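I caught Loubna Slaoui on her lunch break, which she spends on the bench outside the Kirkenlow grocery she's run for years (she brought me a pear, bless her!). I wanted to know how a small store keeps going.

"People come in for milk and stay to talk," she told me. "Some mornings I know the whole town's news by ten."
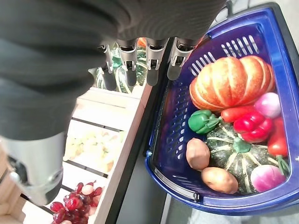
I asked about prices and she groaned. January was rough, she said, and the heating bill went up by 117 dollars. "I still won't touch the price of bread."

Then her break was over and I bought more pears.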